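Notes for week 4, Lab Robotics Practical. Read before the session, or during it with a guilty expression.

## Where we are

Last week each team got the arm to move to a point in space and stop there. Two teams got it to move to the point they meant. This week we add objects, and the objects are glass.

The task for the rest of the block is tidying. The arm picks up labware from the table and puts it into the correct bin, or takes it out of a bin and puts it where the task card says. A first-year chemist does this badly in under a minute. Your arm will do it badly in four, and by November it should do it well enough to enter the Clarnen round, where the judges have a stopwatch and no interest in your excuses.

## Glass, and why the camera hates it

Our depth camera works by looking at light that bounces back. Clear glass mostly declines to bounce it. What comes back is the wall behind the beaker, or the bottom of the bin, or a hole in the data shaped like nothing in particular.

Things that help:

- **Edges.** Rims and bases catch light even when the walls don't. Train your detector on rims.
- **Contrast.** A clear beaker against white plastic is close to the worst case. Against the black table it's easier, but a black stand on a black table is its own kind of misery.
- **Context.** If something colored is leaning at an odd angle and isn't falling over, something is probably holding it up. Your code is allowed to notice this.
- **Known shapes.** You have the dimensions of every object in the kit. Fit the model to the two or three edges you trust and ignore the rest.

Things that don't help: turning up the exposure until the bins glow. The Gasser team tried it last year and their arm spent an afternoon reaching for a reflection.

## Grasp planning, the short version

A grasp has a position, an approach direction and a closing width. Most failures in this room are approach failures. The gripper would have been fine once it arrived, but it met the side of a bin on the way.

The bins have high sides and a low front. Coming straight down works for short objects only if the gripper body clears both side walls, and you should check that in simulation before you check it with plastic. Coming in from the front is safer for tall objects, but the arm has to come low over the lip, and the lip always wins.

Use this order of operations:

1. Move to a standoff pose in front of the bin.
2. Take a fresh look. Do not reuse the detection from before the arm moved.
3. Plan the approach with the bin walls loaded as obstacles.
4. Close slowly to the known width, minus the squeeze margin on your task card.
5. Lift 20 mm, pause, look again. If the object isn't in the gripper, say so in the log and stop.

Step 5 is where marks go missing. An arm that carries nothing with great confidence across the table and releases it neatly scores zero, however lovely the trajectory.

## Nested and blocked objects

Some objects sit inside or behind other objects. Your planner needs an opinion about order. If one thing blocks another, move the blocker first or find an approach that avoids it. "Push through and see" is a strategy, and the glassware replacement form is on the shared drive.

For this week, write your order rules by hand. A list of if-statements is fine. We'll do it properly with a dependency graph in week 6, at which point you'll miss your if-statements.

## The starting layout

Set up your table like this before you run the Fikerville script. The script assumes it and will not ask.
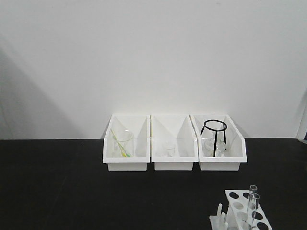

*Fig. 4.1. Start layout: three bins against the wall, test tube rack at front right.*

Before coding, sketch one approach for each bin. The right-hand one deserves your best pencil: the tripod stand has a leg directly in front of the flask, so a front grasp on the flask has to deal with the stand first. On the left, decide whether the beaker and the rod leaning in it count as one pick or two. Either answer is acceptable if your code agrees with your report.

Leave the test tubes for last. They're thin, they're empty, and the rack puts them close together.

## To hand in

- Your log from one complete run, successful or otherwise. Unedited, please. We can tell.
- One page on your worst failure: what the arm believed, what was true, and when the two parted company.
- Your order rules as a plain text file.

Upload to the Clemodport folder by Sun 27 August. Maximum log length is 2,568 lines, which is how many the marking script reads before it gives up. If yours is longer, your arm is talking too much, and the print statement you forgot is almost certainly inside the loop.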